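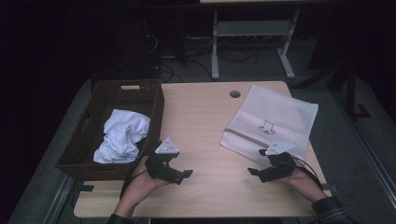
Brown basket and white bag on the table.

How to Get Your Paperwork Together for a Church Wedding

May 10, 2021

So you've picked a church, you've told your mothers, and now the parish office has handed you a list with words on it like "nihil obstat." Don't panic! I married into this (my husband's the Catholic, I was raised Methodist) and I've since walked a bunch of friends through it. The steps below are how it went for us at our parish in Zirnley. Yours may do things a little differently, so call them first.

Step 1: Call the parish before you book the hall

I know, I know, the hall is the fun part. But our priest wouldn't pencil in a date until we'd sat down with him, and we'd already put down a $265 deposit on a place in Vemholm for a Saturday-night party that had to move. We did not get it back. Ask how much notice they want. Many parishes ask for six months or more, and we started in January for a fall wedding.

Step 2: Order a new baptismal certificate

The pretty one in your baby book won't do. They'll want a freshly issued copy with notations, usually no more than six months old, and it comes from the church where you were baptized. Write or call that church with:

Your full name at birth
Your date of birth
Your parents' names, including your mother's maiden name
The date of baptism, or your best guess at the year

My husband's baptism was on page 961 of a register that had moved to another parish when his old church closed, so if you get no answer, try the diocese. They can tell you who has the books. If you were baptized in another denomination, like me, a copy of your record is usually fine, old or not.

Step 3: Line up your witnesses for the freedom-to-marry forms

You each need 2 people who've known you a long time and can state that you've never been married before. A parent and an old friend works great. Ours had to sign in front of a priest or a notary, and my aunt lives four states away, so mail hers early (and put a stamped return envelope in with it, trust me).

If either of you has been married before, say so at the very first meeting. That's a longer conversation, and the priest really does need to have it before anybody talks about dates.

Step 4: Sign up for marriage prep

Some parishes do a weekend, others do evenings with a sponsor couple. Ours was a weekend and cost $80 for the pair of us, lunch included. I expected to be bored and we ended up talking about money the whole drive home. Keep the certificate they give you at the end!

Step 5: Get the civil license

The church papers don't replace the license from the county. Check how long yours stays valid and whether there's a waiting period, then drop it at the parish office before the rehearsal.

Step 6: Make copies of everything

I scanned ours with Hiltix on my phone and kept the paper ones in a plain Vieira folder. Any scanner app will do. Write the date you mailed each form on the copy, and call the office two weeks out to ask what's still missing. For us it was my aunt's form.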